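Dirnbridge Shared Offices
Minutes of the Furniture and Rooms Meeting, April 2020

Present: Charmaine Van der Merwe (chair), Hélder Pinheiro, Angelica Saludo, Karthikeyan Kotian (minutes)
Apologies: Nandi Maluleke

1. Minutes of the last meeting

Agreed with one correction. Under item 4, the spare desk went to the Otthorpe building and not to the upstairs store. Karthikeyan has changed the file copy.

2. Matters arising

The cupboard key has been found and is back on its hook. The blind in the small meeting room still sticks halfway. Hélder has asked the landlord twice and will write again.

3. Chairs and desks

Angelica reported on the state of the main room. Chairs are being left wherever the last person got up, and the walkway to the rear door is the worst spot. Charmaine said the rule has always been that a chair goes back under its desk when the user leaves for the day. The rule is on the old welcome sheet, but new tenants have not been given that sheet since October.

Agreed: the rule stays. It will be put on the new welcome sheet and on a small card at each end of the room. The black office chairs go under the white desks, pushed in as far as they will go without the arms knocking the desk edge. 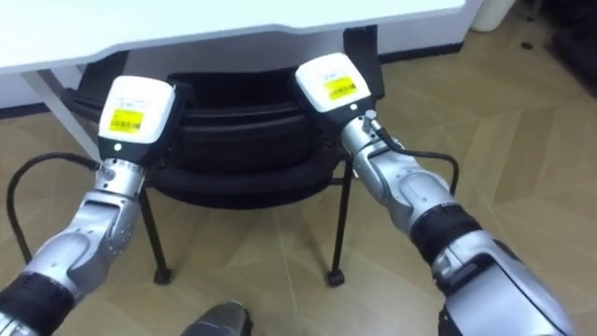 Does the rule apply to people who only step out for lunch?
It applies at the end of the day and any time a desk will be empty for more than an hour. For a short break the chair can stay out if it is clear of the walkway.

Hélder asked whether chairs with raised armrests should be treated differently, as some do not fit under the desk at their highest setting. Angelica said most people have never touched the height lever and would not mind being shown. Agreed that the seat should be lowered before the chair is pushed in, and that the card will say so in one line.

Action: Angelica to write the card and send it around for comments.

4. Floor

Charmaine has had the quote from Bundmont for sanding and sealing the floor of the main room. It comes to $1,594, including moving the furniture out and back. A second quote, from Amissah, is $556 but covers cleaning and polishing only. The two are hard to compare and there was a long discussion.

Karthikeyan felt that sanding is more than the floor needs at present. Hélder did not agree and said that polish over scratches is money spent twice. Charmaine pointed out that the repairs budget for the rest of the year is $600, so the Bundmont job would need a request to the Otthorpe office, and those requests are slow.

Agreed: ask Amissah whether their price holds if we move the furniture ourselves, and ask Bundmont for a price on the walkway strip alone. No work to be booked before both replies are in.

Action: Charmaine to contact both firms.

5. Moving and lifting chairs

Angelica raised the way chairs are being moved between rooms. Two have come back with loose armrests this year, and she thinks people are picking them up by the arms to get over the door strip.

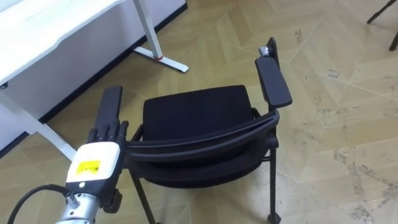 Armrests are fixed to the frame with bolts that work loose under a sideways pull, and once that starts the whole arm has to come off to be tightened. Hélder said the repair takes him most of a lunch break each time. A light hold on an armrest is fine for steering a chair over the parquet. For lifting, one hand goes under the seat and the other on the frame at the back, and a second person should help if there is a step. Karthikeyan asked that dragging a chair sideways also be ruled out until the floor question in item 4 is settled. Agreed.

Action: Hélder to check the arm bolts on all chairs before the next meeting and to put a label on any chair that should not be used.

6. Storage

The upstairs store is full again. Nandi sent a note asking for 3 shelves to be kept clear for the Otthorpe files, which are due to come over once the lease there is sorted out. Charmaine said the old monitor stands could go first, then the box of desk trays. Angelica would like to keep the trays. It was left that she will take what she wants by the end of the month and the rest will be offered to tenants.

Action: Angelica to sort the trays. Karthikeyan to reply to Nandi.

7. Any other business

Hélder asked for a new set of hex keys, as the present set has two sizes missing – both of them the ones the chairs need. Approved, to come out of petty cash.

The light over the printer is flickering. Karthikeyan to report it.

8. Next meeting

Date to be set once the floor quotes are back. Karthikeyan will circulate options by email. Nandi to chair.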